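About Vornasmont

Vornasmont is a cookery school above a carpet shop. We teach grown adults to make dinner, mostly in the evening, mostly adults who have been getting away with toast for longer than they would like their mothers to know. There are no certificates. If you want something to frame, we suggest the first omelette.

How it started

Duygu Tuncer and Glenys Cadwaladr met on a bookkeeping course which neither of them finished. Duygu had run the kitchen of a primary school for years and could feed a hall full of five-year-olds without raising her voice. Glenys had inherited a lease she didn't want on two rooms with a very good extractor fan, left behind by a chip shop supplier called Dilter who used to test batter up here. You can still smell it in August.

The plan was to let the rooms to somebody sensible. Several sensible people came to look at the stairs and left. So Duygu put a card in the window of the carpet shop offering a Sunday class in soup, and 2 people turned up, one of whom thought it was a talk on underlay. He stayed. He makes a decent leek and potato now and still comes to the Christmas supper.

The name is from a tin of biscuits. We liked the sound of it, and by the time we'd found out that it meant nothing in any language we had already paid for the sign.

What we teach

The main course is called Weeknights. It runs over ten weeks and covers the things people cook on a Tuesday when they're tired: eggs, beans, rice, noodles, a roast that isn't a whole day's work, and what to do with the half cabbage. Knives come first. You'll spend most of an evening on onions and you will cry, and so will the person next to you, and we find this saves a lot of small talk.

After that there's Bread (slow), Pastry (slower) and a short course named Feeding Other People, which is really about timing and about not apologising for the food as you carry it in. Corentin Tanguy teaches pastry. He trained properly, in France, under a man who threw things, and he has taken from this a lifelong dislike of being thrown at and a very light hand with butter.

Rafail Antoniadis does pulses and fish, and will also do you an hour on olive oil whether or not you've booked it.

Rice gets two evenings to itself. Esther Kashindye, who takes them, thinks that's one too few. Week one is the pan: rinsing, measuring, the lid, leaving the lid alone, and then a discussion of why somebody didn't leave the lid alone. Week two is the rice cooker, which half the class regards as cheating until they've gone home and priced one up. Esther has used one every day of her adult life and is untroubled by the charge. She'll show you how to take the inner lid plate out and wash it, a thing most owners have never once done, and how to cook lentils, porridge and a fairly convincing sponge in the same pot.

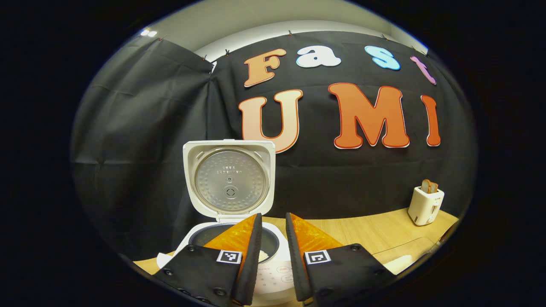
Where we are

First floor, up the side stairs, through the green door marked Talline Carpets (Deliveries). Ignore the sign. We have asked for our own sign on that door and we are told it's coming.

The kitchen has twelve places and the second room has a long table where everybody eats what they've made. This part isn't optional. People who say they'll just take theirs home in a tub are told to sit down, and they usually end up staying latest. The last pan is meant to be dry by half past nine.

The stairs are steep and there is no lift, which we know rules some people out. We run a smaller version of Weeknights in the ground-floor hall at Arnaud Court each October, with the same teachers and slightly worse knives.

What it costs

A single evening is £35. A Saturday, with lunch, is £60. Ingredients are included, aprons are lent, and tea is unlimited within reason. If the price is the only thing stopping you, write to Glenys. She keeps a couple of places back on every course and doesn't ask for a form.

Since the underlay gentleman we have taught 2,062 people, according to the book by the door. Glenys counted them up one wet afternoon when she was meant to be doing the VAT. It includes one Mr M. Mouse, who signed in for Bread and was rather good at it.

Getting in touch

Ring in the mornings, when somebody will pick up. In the evenings the phone is in a drawer, under the tea towels. Emails are answered by Glenys in the order they annoy her, so a polite one may take until the end of the week. Gift vouchers can be bought at the carpet shop till, where they will also try to sell you a runner.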